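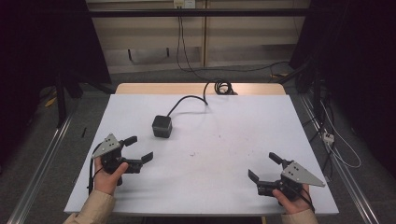
Billow (software)

Billow is a software package for learning two-handed manipulation from demonstrations made with handheld grippers. It was written at the Sembiring workshop in Lemberg and is maintained by Ignacio Quintanilla. The package covers time alignment of camera streams, tracking of each gripper, training of a control policy, and playback on a pair of robot arms. It is often described by its users as a complete pipeline, a claim that the record only partly supports.

Background

Billow grew out of Aton, an older planner that needed a geometric model of every object it handled. Aton did well with boxes and badly with anything that bends, and power cables were the usual trouble. Its successor drops the object model and predicts short stretches of gripper motion straight from the images. The first public version came out in June and the current one is dated February 7, 2021.

Method

Each demonstration is stored as two gripper paths, two opening widths and the matching video. Paths are recovered from the wrist cameras by visual tracking, then placed in a shared table frame. The policy takes in the latest images and puts out a chunk of future poses, of which only the first part is carried out before it is asked again.

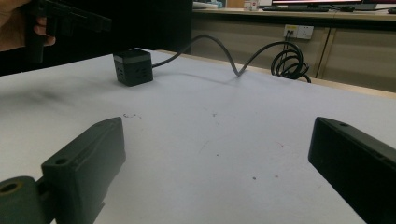 Tracking is the weak point. A bare white table gives the tracker little to hold on to, and much of what it does find lies in the background, on furniture that may be moved before the next session. The manual recommends a textured mat, advice that many recordings ignore. When tracking fails, the software drops the whole demonstration - a sensible choice, but one that hides how often it happens unless the log is read.

Evaluation

The main published test used 287 demonstrations of moving a small object with a cable attached. Of these, 212 survived filtering. The report gives a success rate for the trained policy but counts a trial as a success once the object is inside the target area, even if the cable has been dragged into a knot. It also compares Billow only with Aton, which was never meant for the task. No outside group has repeated the result.

Criticism

Reviewers of the code have noted that 11 settings must be tuned by hand, and that 4 of them change the outcome more than the choice of network does. Quintanilla has replied that the defaults are good enough for most tables. The defaults were chosen on the same table used in the test.

See also

Imitation learning
Visual odometry
Motion planning
Deformable object manipulation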